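A table, some tape and a box of colored cubes

26 Nov 2021

The toy library in Adville opens at nine on Fridays, and by a quarter past the woman who runs it has usually wiped down every surface in the place. It occupies two rooms over the Tully paint store. The front room has the shelves and the checkout desk. The back room has the tables, and it was the tables she wanted to talk about.

"People ask about the toys," she says. "I get that. But a toy that works fine on one table is a mess on another one. If the top is busy, with a wood grain or a pattern, the little ones lose the pieces. They look right at them and don't see them."

She used to teach kindergarten and did that for 22 years. The library was a retirement plan that got larger than she meant it to. Families pay a small yearly fee and borrow what they like for two weeks. Most of what goes out is what you would expect: puzzles, train track, a marble run that comes back short a few marbles every time. What she talks about most is plain cubes.

"I have sets with letters on them, and numbers, and farm animals," she says. "They're fine. The plain ones get used longer. A child of two will carry one around all morning. A child of six will build with it. With the farm animals, once you know where the cow is, you're done."

Her preference is for solid colors, and strong ones. She buys sets with red, green and yellow and does not care much about the rest. Pastels she gives away. She had a set from a catalog firm called Gastard for a while, in gray and a kind of oatmeal color, and parents liked it very much.

"The parents did," she says. "The kids walked past it."

On a white top, she says, a single red cube is enough to start something. Add two more in other colors and you have a game, provided there is somewhere for them to go. She makes the somewhere out of black tape, a square for the most part, sometimes a line. The square is home. The line is a fence, or a road, or the edge of the water, depending on who is playing.

"I don't tell them what it is. I put the tape down and I put a cube in the square and I leave the others out on the table. Then I go do something else. Somebody will come over."

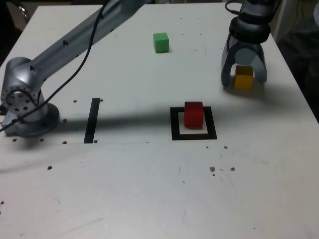
She has opinions about the tape. It should be cloth or vinyl, never paper, and it should be pressed down with the back of a spoon so the corners don't lift. Corners go first. Children pick at them, and once a corner is up it collects crumbs. She cuts each side of a square separately and lets the ends overlap a little. Bending the tape around a corner in one piece makes a lump, and a cube set down on a lump will rock.

How big should the square be? She thinks about this for a bit.

"Big enough that it's easy to get one in," she says. "I made one early on that was barely larger than the block. I thought that was the challenge. One boy tried it and went off to the trains, and he didn't come back to it. So I made it bigger. Now there's room for one to sit anywhere, up at the top, over at the side, and it still counts. They like it when it counts."

The games themselves are simple and she did not write most of them down until a parent asked her to. There is one where you move the cubes in and out of the square by color, with another child calling the colors. There is one where the cube inside has to be swapped for one outside without the square ever being empty, so both hands are busy. The older ones, seven or eight, play a version with their eyes shut and a friend giving directions. That one gets loud.

"Left, left, no, my left," she says. "You hear that through the floor. The paint people downstairs have been very good about it."

She also uses the cubes for a quiet kind of work with children who are behind on grip. They pick one up, hold it just over the table, wait, and let it down without a bang. She says the waiting is the hard part and that it took her years of teaching to see it.

"Anybody can grab a block. Putting it down where you want it, slow, is a different thing. I had kids in my class who could write their names and couldn't do that."

Her tables came from several places. One is a kitchen table she painted, which she regrets, as the paint chips. Two are old school tables. The best she bought when the Unari print shop closed its doors, and she chose it for the smooth top. It already had nicks in it. She has not filled them and does not plan to.

"A mark here and there doesn't bother anybody," she says. "What I mind is shine. If the top is glossy and you've got a light right over it, you get glare and the kids squint. I'd take an old scuffed one over a shiny new one."

Light matters to her in other ways too. In November the sun comes in low through the back window and the shadows on the tables get long. Some of the younger children try to set their cubes in the shadow, or keep them out of it, and a new game starts that lasts until the sun moves. She has thought about putting up a blind and keeps not doing it.

Cleanup is at noon. Each set has its own bag, a cotton one with a drawstring, and the children do the bagging themselves. She used plastic tubs before, but the lids cracked and the noise of cubes going into a tub was, in her words, "like a truck." The cubes get wiped with a damp cloth and dried before they go back. Wooden ones are never soaked. If a cube has a chewed corner she sands it and puts it back in circulation.

For anyone who wants to try this at home, her list is short. A table with a light, plain top. One roll of black tape. Three cubes, each a different color, and large enough that a small child can't get one into the mouth. She would leave it set up for a week without saying anything about it.

"And take the tape up slowly when you're done," she says. "If it leaves glue, cooking oil on a rag, then dish soap. Don't scrape it. I scraped the kitchen table, and that's where all the chips started."

The library is open Fridays from nine to noon. Cube sets go out for two weeks, and tape is not included.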